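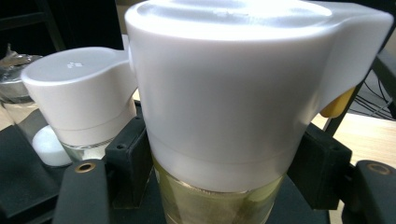 Home Shop Jars & Lids Spares Delivery Contact

Skonberg wide spout lid, white

Reading time: 2 minutes

White plastic lid for glass jars. Rounded top, wide flat spout off one side, small yellow tab tucked under the spout. Two sizes, large and small, same shape more or less. Back in stock after a long gap, sorry to everyone who emailed.

Sold as lid only. Jars are on their own page (Plustden, clear, plain sides). The large goes on the tall jar, small goes on the short one. They don't swap over, please check before ordering, we get a lot of these back.

What people use them for: herb infusions, pickle brine, flavoured vinegar, cold tea. Anything with leaves in the bottom that you'd like to pour from without taking the whole top off. Fine bits will still come through. Not a filter. If you want it properly clear use a muslin as well, or let it stand overnight and pour slow.

Fitting. Seat it square on the rim, press down all round, then a short turn till it stops. Don't force it. If it rocks, take it off and wipe the rim, usually a bit of leaf caught under.

Cleaning. Warm water and washing up liquid, soft brush down the spout. Top rack of the dishwasher is ok. Turmeric and beetroot will stain the white, bicarb paste gets most of it off but not all. Dry it open, not screwed down on a damp jar.

Not for boiling liquids. Let it cool to hand warm first. Not for fizzy ferments either, use the Stomis airlock for those. Not leakproof on its side so keep jars upright in the fridge door.

Yellow tab: sold seperately as a spare, pack of 8. Small and easy to lose in the sink. Same tab fits both sizes.

Price and packing
Large, 19.00
Small, please ask, price changing in April
Trade box of 8 large, one carton, no mixed sizes

We had 3000 in on the last delivery and most are spoken for by the trade customers, so singles may go quick. Orders in by noon go out same day, after that the next working day. Returns fine if unused and in the bag.

Older Saraç lids (the ones with the screw knob) take a diffrent rim, this won't fit them. Foil over the top will do for a day or two while you wait for the right one, plenty of us do it.

Questions about fit, send a photo of the jar rim with a ruler across it to Yiğit Yurt at the shop desk. Quicker than phoning.

Page updated 2021-10-26

Related items
Plustden tall jar, clear
Plustden short jar, clear
Stomis airlock lid
Spare yellow tabs, pack of 8
Muslin squares, unbleached
Long bottle brush, soft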